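So the Derkach Street extension is open, and I walked the whole thing so you don't have to take the mayor's word for it. (You're welcome. My feet are not speaking to me.)

Mayor Orla Fitzgerald cut the ribbon at the Ikard end just after lunch, with the high school brass band playing something I'm told was a march. The occasion was her second year in office, and the city has been stacking up openings for it like cordwood. We had the new bus shelters, then the pump house, and now a proper paved road between Ikard and the old Tukitz feed mill, with sidewalks on both sides and storm drains that go somewhere!

If you've ever tried to get a stroller or a pickup through there in spring, you know why people turned out. I've lived four blocks away for 20 years and lost one muffler and one very good boot to the old gravel track. The crowd was cheerful, the lemonade was gone early, and a beagle got onto the platform during the invocation and stayed for most of the speeches.

The mayor kept hers short. She thanked the crews and the neighbors who put up with the detour, and she read out the numbers, which I wrote on my hand: 88 new streetlights, 4 crosswalks with signals, and 100 driveways rebuilt where the grade changed. "You waited a long time for this and you were nicer about it than I would have been," she said, and got a good laugh.

Then she unveiled the sign. The stretch from the mill to the creek bridge is now officially Brendan Mulligan Way, after the former county road commissioner, who was sitting in the front row in a gray suit and looked like he wanted to crawl under his chair. Mulligan spent years asking for this road and getting told there was no money. When they handed him the microphone he said he'd driven on worse roads with better names, thanked his wife, and sat down again. Best speech of the day, if you ask me.

Now for the grumbling, and there was some. The contractor, Tulturix, was supposed to be done last December. I asked the mayor about that while she was shaking hands, and she said the delay came down to a water main that wasn't where the old maps put it. The city moved the pipe first and paved second. Fine by me, although a couple of shop owners near the Ikard corner told me they lost a whole holiday season to the barricades and they'd like to hear more about the relief grants they were promised. I asked about those too. The mayor said the applications are being reviewed and checks will go out "as soon as we can sign them." I'll keep asking.

A few practical things, while I have you. Trucks are allowed on the new road during the day but have to use the bypass at night. Parking is on the north side only, and yes, they were already writing warnings while the band was packing up. The number 4 bus goes back to its old route through Derkach, so if you've been hiking up to the library to catch it, you can quit. The creek bridge still has just one lane open while they finish the railing, with a temporary light at each end, and that light is slow. Bring a sandwich.

The council takes up the next piece, from the bridge out to the county line, when it works on the new budget. Mulligan told me he plans to be there. He's already got his seat picked out, second row on the aisle, close to the microphone.
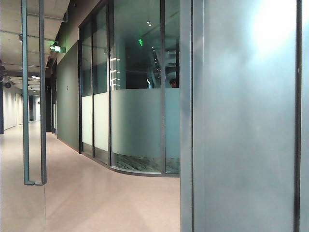 DERKACH, 13 September 2023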